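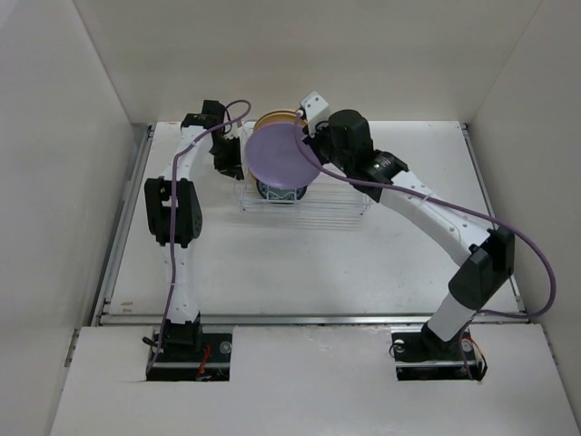

Every robotics lab ends up owning crockery. Griltia's lives in a wire dish rack between two white arms, and for three weeks in April it was handled more carefully than anything in my kitchen.

The firm wanted to settle an argument over fingers. On one side were the hard ones from Unier, which close like a pair of pliers and have much the same bedside manner. On the other was the Valentini pair, padded at the tips and priced as though somebody had stroked each one by hand. Both were bolted to the same arms and run from the same Jovance controller, so neither camp could blame the electrics. They found other things to blame.

The task was to take a plate by its rim, lift it clear of the rack and put it back. Toddlers manage this, with losses. Across 2486 attempts the hard fingers failed 291 times, usually by arriving a whisker too low and shoving the plate into its neighbour. The padded ones failed less often but took longer over everything, easing up to the rim like a guest unsure which fork to use.

Cups told another story. The padding dragged on curved sides, and one navy cup was tipped over so regularly that it acquired a following in the office.

Then there are the cables. Ours were purple, and one had a habit of lying across whatever plate its arm was reaching for. The cameras took this badly. A plate with a stripe over its face is, to the software, possibly two plates, and the arm would hesitate between them. Re-routing the cable took 3 attempts and a good deal of tape, and improved the results more than either set of fingers had.

Griltia has ordered 6 of the padded pairs for the plates and is keeping the hard ones for everything else. The cable clips cost less than lunch.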